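Home | About | Archive | Court Notes | Contact

Print this post | E-mail this post

Jury duty, the part where you wait

I got a jury summons in April and ended up serving on a small criminal case. The trial is over, so I'm allowed to talk about it now, though I'm going to leave out anything that would identify the people involved. A few readers asked what it was like. Most of it was waiting.

The summons told me to report on a Wednesday at 8 a.m. I was juror number 196. The lot closest to the courthouse was full by the time I got there, so I parked in the Lastent garage and walked over. Jurors can get the garage ticket stamped at the clerk's window, but you have to ask. I didn't ask the first day and paid for it.

There were 51 of us in the assembly room. We watched a video about the duties of a juror, filled out a card with our occupations, and sat. At ten o'clock a clerk called a list of names and took us upstairs. The judge read the charge, which was one count of making a threat by text message, and asked whether any of us knew the defendant, the lawyers or the witnesses. One woman had worked with a witness at Clenier, the flooring place, and she was excused. Another man said he could not be fair to anyone charged with a crime. The judge asked him several more questions and then let him go too.

I was asked whether I used social media, whether I had ever reported a message to the police, and whether I had ever said something in writing that I didn't mean. I said yes, no and yes. They kept me. 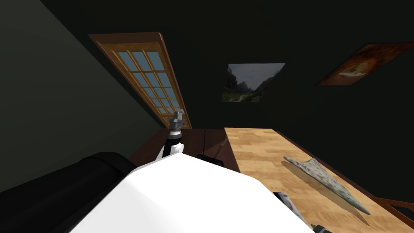 The trial itself took two days. The prosecution's case was mainly 19 text messages, printed one to a page and handed to us in binders. A detective explained how they had been taken off the phone, and the person who received them testified for most of an afternoon. The defense called one witness. There were a lot of breaks while the lawyers talked to the judge, and each time we were sent back to the jury room, where there wasn't much to look at. I spent a good part of those breaks thinking about painting my hallway, and I went back and forth on dark green walls with a wooden door that has a grid of glass panes in it. I still haven't bought the paint.

What I hadn't understood before is how narrow the question is. We weren't asked whether the messages were ugly. Everyone agreed they were, including the defense lawyer, who said so in his opening. We were asked whether one particular message was a threat as the law defines it, and whether the defendant meant it as one or knew it would be taken that way. The judge read us the instructions out loud and then gave us copies. We read the second page many times.

Deliberations took some 2 hours. We took a vote right away and it was split. Then we went around the table and each person said what was bothering them. A couple of us wanted to see the messages in order again, so we laid the pages out and read them from the beginning. After that the votes moved, slowly, and we came back with not guilty. I was one of the people who changed their mind, and I have gone over it a few times since. I think we followed the instructions. I also think the person who got those messages had every reason to be upset, and I don't know what she made of it.

Some practical notes if you get called in our county. Bring lunch. The sandwich counter at Trostesov across the street is fine, but the line at noon is long and the lunch break isn't. Bring a sweater. You can have a book in the assembly room, but phones are collected before deliberations. If your employer needs proof, the clerk prints a letter at the end of each day, so get one each time. Mine took a week to be accepted by payroll anyway.

The check for my service came last month. It covered the parking.

I'm going back to the Tekleab trail posts next, starting with the north loop, which has been rerouted around the washout.

Print this post | E-mail this post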